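3.2 Storage habits and lost time in shared repair rooms 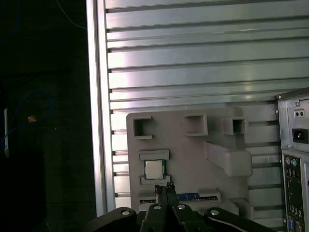 Figure 3. Gray 3D-printed fixture plate with three sockets, mounted on a slotted aluminum panel.

The second part of the study looked at where people put hand tools when they were done with them, and how long the next person spent looking. We followed two shared repair rooms, Gerirach and Tomemmont, for 16 weeks. Both rooms are open to paying members and hold the same basic stock of tools, but they store it differently. At Gerirach most tools go in drawers sorted by type. At Tomemmont they are kept in open view on walls and panels, and each one has a place made for it. Holders of this second kind do not have to be complicated. The plate in Figure 3 carries its sockets along the top edge, with the middle one slightly higher than the others and the right one smaller, and a difference in size or height of this sort can tell a user which place goes with which item before any label is read. Drawers give no such hint once they are closed.

Members filled in a short card at the end of each visit. The card asked which tools they had used, whether they had trouble finding any of them, and where they had left them. We received 400 usable cards. Cards with no tool named were dropped, as were cards filled in by staff. We also carried out a weekly check after closing time, in which one of us compared the position of every listed tool with the room's own storage plan.

Search time was measured separately, during visits we attended in person. Timing began when a member left the bench to get a tool and stopped when the tool was in hand. Trips where the member stopped to talk were not used. If a search went past 7 minutes we ended it, told the member where the tool was and recorded it as a failed search.

The difference between the rooms was smaller than we expected for common tools. Screwdrivers and pliers were found quickly in both places, and members at Gerirach often kept a set on the bench for the whole visit. Less common tools were another matter. Thread gauges, snap ring pliers and small clamps were often put back in the wrong drawer at Gerirach, and all of the failed searches there involved a tool from this group. At Tomemmont the same tools were usually in place at the weekly check - or missing entirely, with a visible gap that staff could act on the next morning.

Our results agree in part with Bautista, an earlier project on school workshops, which found that open storage helped new users more than experienced ones. We saw the same pattern in the first month of membership but could not follow it further, as few new members joined Tomemmont after January. The Conent checklist, which we used for the weekly check, also treats a tool on the wrong hook and a tool in the wrong drawer as the same error. We kept this rule so the rooms could be compared, although a tool on the wrong hook can still be seen from the bench. Section 3.3 reports the two kinds of error separately.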